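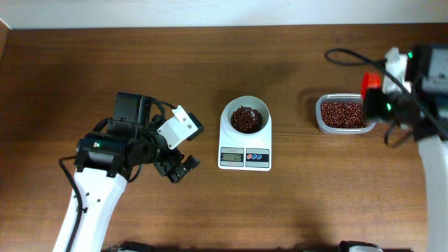 J. Kramer

Search this site Enter keywords Go

Counting part-time physics students: speaker notes

Notes for the Nomesik teaching day, tidied up a little and posted 27 Aug 2018. They were written to be spoken from, so expect half sentences. The words in capitals are cues to myself.

START. Hello, thank you for coming, and thank you for picking the talk with "counting" in the title when there was one about telescopes next door! I've got 40 minutes and I'd like to stop early enough for a proper argument.

I want to talk about part-time students on physics degrees, and what happens to them in our tables. I came to this by accident. I was asked in June to write one paragraph for the Meler College yearly report, on how many of our physics starters finish. One paragraph. I thought it would take me a morning. I'm still at it, and I've enjoyed nearly every minute.

SLIDE 2. The usual table. Starters down one side, finishers along the other, one row for each year of entry. Let people look at it. Ask the room: where would you put a student who started full time, dropped to half time in the second year to look after a parent, and finished two years after everyone else?

(Wait. Somebody always says "in both". Good, use it.)

In our old table that student was a starter in one row and a finisher in no row at all. The table closed the row after the normal length of the course. Anyone still studying at that point went down as "did not complete". They were sitting in our lectures, handing in lab reports, and on paper they'd gone.

SLIDE 3. What I did about it. We had 1503 student records that were good enough to use, going back to when the college moved over to Gelto for its enrolments. Before Gelto it's paper, and the paper only records whether a person paid a fee that term. I did try. I can tell anyone who's interested about the paper at lunch, and I have been asked to keep it to lunch.

For each record I asked very plain questions. When did they start? Were they ever part time, even for a single term? When did they last sit an exam? Did they finish, and with which award? The second one is the one I'd push you all to try at home. Most systems store a student's mode of study as one box, and the box gets overwritten. Ask for the history of the box. Your records office may well have it, and ours were delighted that anyone wanted it.

PAUSE HERE, drink some water.

SLIDE 4. Right, the bit I'm excited about. Of the students our old table called "did not complete", 35 per cent had in fact been part time at some stage and were either still with us or had finished later. I checked it again, then I got a colleague to check it from scratch without seeing my working, and we agreed to within a handful of records. The handful were people who had changed their surname.

Say clearly: this is one college. Please don't carry that number home and put it on your own slides. Carry the question home.

SLIDE 5. Averages. We're a small department and our yearly numbers jump about like anything. One year the part-time group does wonderfully, the next it looks like a disaster, and when you go and look it's two people moving house. So I pooled the years in blocks of 3 and drew those. The line calms down a lot. You do lose something: if we changed the timetable in the middle of a block, the block can't show you what it did. I've put the single years behind in grey so that you can see how much smoothing is going on. I'd love to see more departments draw the grey line too.

If anyone asks about error bars: yes, I have them, spare slide at the back. They're wide.

SLIDE 6. Who is "part time"? I got this wrong first time round. I took it to mean evening students, people with jobs. We do have those and they're marvellous to teach. But a good share of our part-timers are repeating a single module, usually the second-year maths one, and carry on at a lower load for a year while they do it. They think of themselves as full-time students having a bad year. If you send them a survey addressed to part-time students they don't open it. We changed the wording to "students taking fewer modules this year" and far more came back.

Two things they told us, in their own words as near as I can manage. Lab days move between terms, and if you've arranged childcare or shifts round one lab day you can't simply swap. And the year group you started with goes on without you, and nobody introduces you to the next one. I had been thinking of money the whole time, and money did come up, but further down the list.

SLIDE 7. What we've changed so far. Lab days are now fixed for the whole year. The table keeps each row open for twice the length of the course, with a separate column for "still studying", and it is a lovely column, I'm very fond of it. Students who drop to a lower load get invited to the welcome afternoon of the year they're joining. Tea is provided.

I can't tell you yet whether any of this helps. The new lab days have only run once. Ask me again when the row has filled up a bit.

SLIDE 8. What I'd like from you. If your department keeps the history of that box, come and find me. I'd like to put a few colleges side by side, same questions, same blocks of years, and see whether the maths module turns up everywhere or only with us. I've a blank version of the table, with notes on each column, and you're welcome to take it and change it.

Leave slide 8 up for questions. Don't go back to slide 2 unless asked.

LIKELY QUESTIONS

Did you split it by subject? Yes, physics and physics with astronomy. The second group is too small to show on its own without people being able to guess who's who.

What about students who transfer out to engineering? Counted separately. They finished a degree, only a different one, and I don't like calling them lost.

How long did it take? Most of a summer, in odd afternoons. A second run would be much quicker now that the questions are settled.

Can we have the slides? Yes, with the spare ones included.

Related items
First-year lab reports: what we ask for and why
Moving old enrolment records into Gelto
Teaching day at Nomesik: full programme
Second-year maths for physicists, module notes
Meler College physics: open evenings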